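Clilura用了一阵子,说说这个追本地政治新闻的App到底值不值

2021-04-20
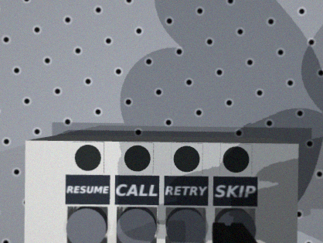
先交代一下,我是那种会守着市议会直播看到半夜的人,家里人都觉得我有病。Urwood这地方不大,可是自从议长补选闹起来以后,新闻真是一茬接一茬,早上说要重新投票,中午说不投了,晚饭还没吃完又说要投!我原来靠刷网页,刷到眼睛发花,满屏没读的提示就跟图里浅灰墙面上那些小黑点似的,一排一排斜着铺下去,隔得整整齐齐,哪个都长得一样,你根本不知道该先看哪个。所以朋友在群里丢了Clilura的链接,我当场就下了。

Clilura是Brorkance出的,专门盯地方政治:议会议程、表决结果、听证会、候选人公告,外加各家本地媒体的报道,全收到一块儿。免费试用七天,之后每个月26块。我试用完就续了,用的是自己的钱,没有人送我会员(倒是想有)。

先说装好以后的第一印象。注册挺快,手机号验证一下就进去了,然后它让你选"关注的事"。注意是事,不是人,也不是媒体。比如"议长补选"是一件事,"公交线路调整"是一件事,"旧体育场那块地"又是一件事。我一开始不习惯,因为以前用的软件都是按栏目分,什么要闻、社会、财经。用了两三天以后就回不去了,真的。一件事从头到尾串在一条线上,谁先提的,谁反对,哪天表决,表决完谁改口了,往下拉就能看到。

拿公交那件事来说吧。议员Ehab Kamel年初提的方案,要把河东两条线并成一条,我妈天天坐其中一条,所以我格外上心。之前我只知道"方案被退回去了",退回去以后怎么样,完全没概念。在Clilura里一翻,原来退回以后他改过一稿,把早班车保留了,改稿附在三月那次会议的材料里,原文能直接点开。我截图发给我妈,我妈回了个大拇指,然后问我晚上吃什么。

再说推送,这是我最想夸又最想骂的部分。

夸的是快。补选那天晚上我一边洗碗一边听直播,直播有延迟嘛,主持人还在那里念规则,手机就震了,说第一轮没有人过半。我手上全是泡沫,拿胳膊肘去碰屏幕,没碰开,急得我!后来几轮也是,基本都比直播画面早一点点。跟我同时在看的几个朋友用的是Naciri,他们在群里发消息的时候我都已经知道结果了,那种感觉怎么说呢,有点小人得志。

骂的是多。默认设置是全开,你关注的事有任何动静它都推,包括"某某媒体更新了报道"这种。更新了什么?点进去一看,改了个错别字。补选当晚到第二天早上,我一共收到114条。一百多条啊朋友们!我半夜醒了看一眼手机,还以为出了什么大事,结果是三家媒体轮流改标题。所以装好以后第一件事,去设置里找"推送级别",从"全部"改成"只推进展"。这个选项藏得有点深,在"我的"里面点"偏好",再往下拉到底。改完清净多了,重要的表决照样会来,改标题的不会来。

对了,还有个"静音到早上"的按钮,长按推送就会出来。我是用了两个礼拜才发现的,界面里一个字都没提。

然后是会议记录的文字版。议会的会一开就是一下午,谁有空从头听到尾(好吧我有时候有)。Clilura会在会后放出文字稿,按发言人分段,能搜关键词。准确度我觉得不错,普通发言基本通顺,遇到街道名字和人名就容易翻车,有一次把"水闸路"写成"水炸路",我对着手机笑了半天。两个议员抢话的时候它也分不清是谁说的,会标个"多人发言"糊弄过去。要拿去引用的话,还是得自己回去听一遍录音。每段旁边有时间点,点一下就跳到录音对应的位置,这个做得很舒服,跳得也准。

文字稿出来的速度看运气。小会当天晚上就有,大会可能要等到第二天下午。补选那一场尤其慢,我刷了好几遍都是"整理中",最后是隔天吃午饭的时候才看到的。对普通人无所谓,对我这种急性子就比较煎熬。

收藏功能要说一下。可以把报道、文字稿片段、表决记录都存进自己建的夹子里,还能写备注。我给公交那件事建了一个,给体育场那块地建了一个,还有一个叫"以后吵架用",专门存某些人前后说法对不上的发言。上限是最多200条,免费的付费的都一样。平时够用,可是像我这样见什么存什么的,没多久就看到提示快满了。我给客服写过信,问能不能加钱扩容,回信倒是挺快,说会转给产品部门。听着就是没戏的意思。现在的办法是隔一段时间导出一次,导出来是一个表格,标题、日期、链接都在,备注也在,就是排得有点丑。

时间线偶尔会串。有一回体育场那条线里冒出来一条幼儿园改建的新闻,大概是两边的文件里都提到同一家施工单位,机器就给归到一起了。每条下面有个小旗子可以报错,我报了,过了一天那条就没了。不算什么大毛病,但你要是第一次看某件事,不清楚来龙去脉,可能真会被带歪。

再讲讲媒体来源。我本来有点担心它只收大报,结果几家社区小报和电台的网站也在里面,连那个只有一个人在写的河东小站都有,挺惊喜的。每篇会标明是报道、评论还是读者来信,这个我觉得特别重要!Naciri就不标,我以前好几次看完气得不行,翻到最后才发现是篇评论,白气了。不过Clilura里有些报道点进去还是要跳到原网站,原网站要收费的话你照样看不了,会员费不管这个。这一点在购买页面上写得很小,我是付完钱才看见的,有点不爽。

也有人问我Naciri和它怎么选。我两个都用过,说说我自己的感觉。Naciri界面好看,字大,适合早上坐车扫一眼当天有什么事,而且不要钱。它的毛病是什么都浅,一条消息两三行,想往下挖就没了。Clilura刚好反过来,打开第一眼有点乱,字也偏小(调字号在系统里调,它自己不给调,这个真的该改),但你想弄明白一件事,它材料给得足。如果你只是不想跟同事聊天的时候插不上嘴,Naciri够了。如果你会跟人争论某个议员到底投没投过反对票,那还是Clilura,打开表决记录一甩,对面就安静了。我亲测过,在我二姨家的饭桌上。

评论区我劝你别看。真的,别看。刚开始我还兴冲冲去写了一大段公交的事,底下有人回我一句"你懂什么",另一个人跟着骂起了停车费,再后面就不知道在吵什么了。好在评论可以整个关掉,关掉以后页面也短了,加载还快一些。

耗电嘛,平时没什么感觉,开直播提醒那个功能会明显一点。补选那晚我从满格用到插充电线,当然我同时还在听直播、在群里打字,不能全赖它。旧手机上会卡,我拿家里那台淘汰下来的试了试,时间线往下拉一会儿就得等它转圈,平板上倒是很顺,横过来左边是事件列表,右边是正文,看文字稿尤其合适。

价格这块,26块一个月,我觉得略贵,但还在能接受的范围。免费版能看时间线和报道,看不了文字稿,推送也只有当天的汇总。我的建议是先拿试用期碰一次议会开会的日子,别随便哪天就点了试用,休会的时候里面冷冷清清,你会觉得这玩意儿有什么好买的。退订倒是简单,在账户页点两下就行,没有弹出一堆挽留的东西。我试着退过一次又订回来,收藏都还在。

下一次全体会议在五月,议程里已经挂上了公交改稿和体育场那块地,两件都是我盯着的。我准备到时候把推送再调回"全部"试一个晚上,看看他们有没有把改标题那个毛病修好。有谁也在用的,留言说说你们都关注了哪些事呗,尤其是住河东的,末班车到底还保不保留,我在材料里没翻到!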